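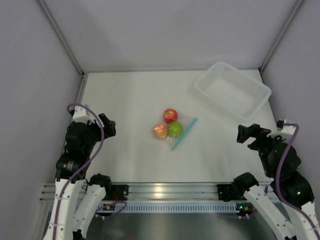 Figure 3. Clear resealable bag with a red apple, an orange and a green apple on the white tabletop.

Journals > Digital Play and Design > Articles > Section 4

We use cookies to remember your reading preferences. Accept | Manage settings

4. Option coverage in the avatar editors

4.1 Materials

Four browser-based avatar editors were compared: Vomness, Clunder, Ashour and Dravier. All four are free to use and need no account for the basic editor. Each was opened in a new browser profile with the interface language set to English. Seasonal items were left out of the inventory, as were items that could be seen in a menu but not selected without payment. The inventory was completed in September, and later changes to the menus are not reflected in what follows.

An option was recorded as one entry if selecting it changed the rendered avatar. Left and right versions of the same hairstyle were merged. Recolors of a garment were recorded under color and not under garment, as Clunder lists every recolor as a new item and would otherwise appear far larger than its competitors. The combined inventory was capped at 2000 entries per editor. Only Dravier reached the cap, and its entries were sampled evenly across menu pages.

4.2 Coding

Entries were coded by category (face, hair, skin, clothing, accessory, background) and then by subtype. Hair was coded for length, texture and style. Texture proved the most difficult field. Ashour draws hair as a flat shape with a single highlight, and several of its styles could be read as wavy or coiled depending on the size at which the avatar was displayed. These were coded as "unclear" and removed from the texture totals.

Līga Jaunzems coded the full set. A second coder worked through a subset without access to the first set of codes. Agreement was 92 percent across all categories. Most disagreements concerned accessories that cover the hair, which the two coders had assigned to different categories. The coding guide was revised so that any item that hides more than half of the hair is coded as an accessory, and the affected entries were coded again.

4.3 Results

Skin tone menus differed in structure as well as in size. Vomness presents 10 fixed swatches in a single row, ordered from light to dark, with the lightest selected when the editor opens. Clunder uses a slider. The slider covers a wide range, but shading on the nose and cheeks is drawn in a fixed pink that does not change with the base tone, and at the dark end the two layers no longer match. Ashour and Dravier both use a grid.

Hair menus were the largest category in every editor except Dravier, where clothing was larger. Straight styles outnumbered all other textures in each case. In Vomness, only 2 styles were coded as locs or braids, and both are placed on the last menu page. Menu position matters for the analysis in Section 5, where early menu pages account for most of the selections in the saved avatars.

Glasses, hats and earrings were present in all four editors. Hearing aids were present in Dravier only, and could not be combined with long hair. Mobility aids were absent from all four, which is partly a result of format: three of the editors crop the avatar at the shoulders.

4.4 Limits of the inventory

The inventory measures what an editor offers and gives no weight to how well an option is drawn. Two editors with equal totals may differ a good deal in quality. Combinations were also not tested in full, so conflicts between items are probably underreported.

Contact the editorial office | Copyright and permissions | Back to top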